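Re: Second arm for the folding bench: what do we ask for?
From: Aba Quartey
To: Karon bench list

Hello all,

Genji Morikawa wrote:
> Can somebody tell me what we need to order before the January
> round closes? I have the quote from Koutsoukos for one arm, but
> no idea what goes with it. Wen-hsiung thinks 2 pairs of fingers
> will do us for the year. Is that right?

Thank you for asking, Genji, and sorry to be slow (I was over at Berkley most of the week and the post there is hopeless!). I'd say no to the two pairs, with all love to Wen-hsiung. We went through pads far faster than we planned once we moved from tea towels on to heavy clothes. Denim is the worst of it, what with the thick seams and the metal bits, and I'd much sooner we had spares in the drawer than sat waiting on a parcel again.

So I've had a go at a list, and Akihiko has kindly looked over my sums. Please do shout if I've forgotten something, I usually have. The wrist camera is on every arm now, so it's in the quote already. The work itself stays as it is, dark denim and pale blue cloth on the wooden top.

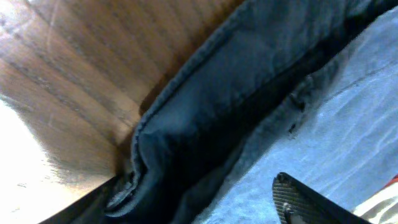

What I'd put on the order

1. Finger pads, the woven-pattern sort, 8 pairs. Kesow do them in bags, which comes out cheaper than buying singly.

2. Small screws for the pads, one box of 100. They roll off and vanish under everything, as you all know.

3. A blind or some sort of shade for the window end. Haruto has been asking for this since the spring, and the glare on the table really is a nuisance.

4. More old jeans. Charity shop, petty cash, no form needed.

Leaving out the arm itself, I make that 1,669 with delivery, jeans not included. Genji, if you could put it under consumables I think it will go through more easily than last time.

Warmest wishes,
Aba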